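Goltincombe Table Notes
@goltincombetable
5th June

1/ Right, washing-up sponges. I have now been told by three separate adverts that I need a new one every week, and by a firm called Zosix that theirs is good for 180 plates. I don't believe either claim, so here is a long moan about plates, sponges and sticky tables.

2/ My starting point is one plate and one sponge. Pale blue plate, raised rim, nothing fancy. If a sponge company can't convince me on that, I'm not letting it near a roasting tin.

3/ The Zosix leaflet says to "prepare your station" before you begin. Station! It's a table. You put the plate where you can reach it and move the juice to one side so you don't knock it over.
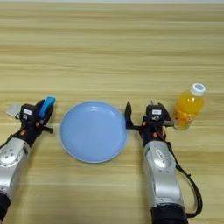
Sorensen: You lot always skip the water. A sponge by a plate with no bowl next to it is just dusting.

4/ Fair, up to a point. For dried egg you want a bowl of hot water and some patience. For toast crumbs I will not be filling a bowl, and I suspect most people reading this won't either.

5/ What I object to is the leaflet's order of work. Rim first, then the middle, then the rim again. Why twice? Because it uses up the sponge faster, if you ask me. I've done middle then rim since I left home and I've yet to be poisoned.

6/ The rim does matter, mind. On a shallow plate with a raised edge, that's where the jam goes to hide. Run a fingertip round it afterwards. If it drags, you haven't finished.

7/ Now the headings, which I'm borrowing from the leaflet because they made me laugh.

"STEP ONE: CLEAR THE PLATE"

8/ Scrape it. That's the whole step. The leaflet spends 43 words on it and recommends a scraper, sold separately.

9/ A flat bit of anything will do the same job, and so will the side of a fork. Get the plate clear and leave yourself a bit of room either side. 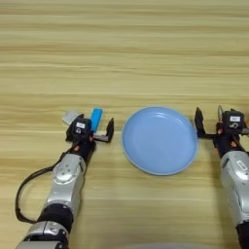
"STEP TWO: LOAD THE SPONGE"

10/ By which they mean put some washing-up liquid on it. They say a "generous ribbon". A pea-sized blob is plenty, and you'll spend less time rinsing off foam you never needed.

11/ I also don't think much of leaving the sponge sitting on the plate between goes. People do it to keep the table clean. Fine for a minute, but forget about it overnight and you've a damp patch to wash off in the morning.

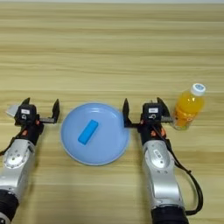
Ponus: I've always parked mine on the plate and never had a problem. Better there than on bare wood, surely?

12/ Better than bare wood, yes, I'll give you that. Damp sponges and wooden tables don't get on. But stand it up on its edge somewhere airy and it dries on both faces. Costs nothing, which may be why it isn't in the leaflet.

13/ While we're on wood: orange juice. Put the cap back on and wipe the bottom of the bottle before it goes down. I had a sticky ring on my own table from March until last week, and the "miracle" spray did nothing. Warm water and a cloth shifted it in the end — slowly.

14/ Wipe along the grain too. I used to think that was fussy nonsense. I still half think so, but it does seem to leave fewer streaks.

15/ So the set-up I've settled on is dull. Plate in the middle, sponge standing up behind and off to the left, no station.
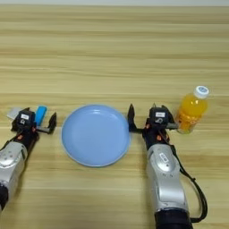 FILED UNDER: Kitchen claims I don't believe

16/ Several of you asked if I've tested the 180 plates. No. I gave up keeping a tally after 2 days. The packet also mentions 2000 "wipes", and I'd love to know what counts as a wipe.

17/ My own rule is that when it smells, it goes. If it's only gone a bit flat it can do the bin lid for a while first.

18/ Next week, tea towels, and whether you really have to iron them. (You don't.)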